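The Whiteboard Corner

Hello again from the back half of the newsletter! I've been promising a proper piece on small whiteboards for ages, and after the sticky-note pileup on my fridge finally slid behind the vegetable drawer, I figured it was time.

We started with one board in the Prembridge kitchen, the kind you lay flat on a table and write on like a sheet of paper. I'd always hung mine up before (crooked, every time) and I can't tell you how much nicer it is to lean over one with a cup of coffee and scribble. Your elbow gets a rest. Your lines stay level. My grocery list is suddenly readable, and I've had the same handwriting for 50 years!

A few things I've picked up. Don't store markers tip up, they dry out so fast. Wipe the board at the end of the day even if you think you'll want Tuesday's list on Wednesday, and if old ink has settled in, scribble over it with a fresh marker and wipe the whole lot off together. Works nearly every time. I got a pack of 6 markers at Urquijo for the Gisbridge room and the green was hopeless from day one, so I'd go for plain black and maybe a blue.

Oh, and the table matters more than I expected. On pale wood my board sort of vanishes and I keep setting my mug on it. A dark tabletop is wonderful, the white just jumps out at you, and a matte one doesn't throw the light back in your face while you're writing.
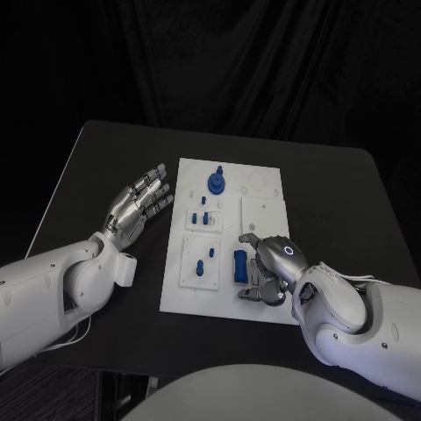 One reader in Sustov wrote in to say that she gave up on markers altogether and uses a wax pencil, which doesn't smear when her sleeve drags across it but does take a damp cloth and some patience to get off. I haven't tried it yet. I'd test a corner first, and I'd love to hear from anyone who has used one for a whole month.

The board swap is back in September, so hang on to any spare ones, and erasers too, we're always short of those.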